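Two arm assembly build, project report (draft 3)
Sanaa Abdel Rahman
Partner: Abrehet Negussie
Handed in 05/10/2022

Aim
Get a two-armed robot to fit plastic parts into a board, in a shared workshop, on what we had. Parts are pegs and blocks, board has holes and slots to match. We called the software Fawzy. No deep meaning.

Where
Workshop in Tullow. Bench is shared so everything had to be packed away each night, which cost us far more time than planned. Next group: ask for your own corner first.

Build
Started in March. Arms first, then hands, then wiring, then wiring again. First loom was too short, elbow pulled a connector out on full reach. Second loom has slack but snags if you forget to clip it. Abrehet did the printed parts, I did the code and most of the swearing.

Curtain went up behind the table after the vision kept picking up people walking past. Should of done it on day one.

Software
Fawzy finds the part, picks an arm, plans a reach, closes the hand. Each arm has its own planner and they only talk when both want the middle of the board. Control loop on the old laptop was too slow so we moved it to the desktop. Log file for the final version is run 1011, the numbering includes all the failed starts.

Testing
30 attempts with pegs, 23 went in. Most misses were the peg tilting in the fingers before it got to the hole. Blocks much worse. They slide when the fingers curl and then the angle is wrong for the slot.
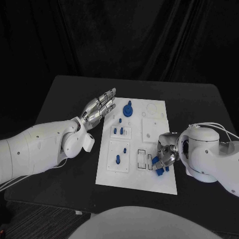
So we tried closing the hand slower, 6 seconds instead of 2. Helped a bit with the big block, did nothing for the small one. Rubber on the fingertips is the obvious next thing but we ran out of time to order any.

Problems still open
- left arm drifts after a long session, needs rehoming
- calibration is lost if anybody leans on teh table
- no force sensing, so it pushes until the time limit
- both arms wait for each other sometimes, have to restart

Would do differently
Test one hand properly before building the second. Write the log format down. Label the cables.

Code is on the workshop drive in the Fawzy folder, readme is half finished, Abrehet has the print files.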